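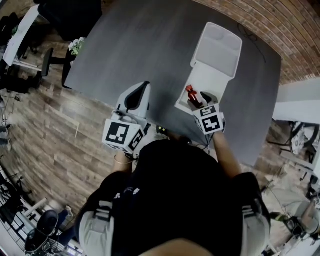
3.2 Putting small bottles away

Of all the tidying tasks in the Brinness study, the small bottles gave us the most to think about, and we should like to spend a little longer on them than their size might seem to deserve. Most homes have a few such bottles – food colouring, cough syrup, nail varnish, the last of some vanilla essence – and they tend to wander about until somebody finds a box for them. Figure 4 shows a red bottle with a narrow neck, held slightly tilted over the edge of a shallow white tray whose hinged lid stands open.

We had supposed, from our earlier work at Valtonen, that people would choose a container by its depth and give little thought to the lid. The household diaries told a rather different story. Of the 40 households that kept one for us through August, 35 mentioned the lid before anything else, and several wrote about it at quite surprising length. A lid that stays up by itself was much loved. Loose lids were put down somewhere and forgotten, and the box was then left open on the worktop for days.

Shallow trays brought their own small difficulty. A narrow bottle stood upright in one will often stop the lid from closing, so it has to be laid on its side, and a fair number of our diarists were uneasy about leaks. Some kept a folded cloth underneath; others gave up and returned the bottle to the windowsill. We come back to these windowsill bottles in Section 4, together with the over 900 diary entries on kitchen drawers.

Figure 4. A small red bottle at the front of an open, lidded container.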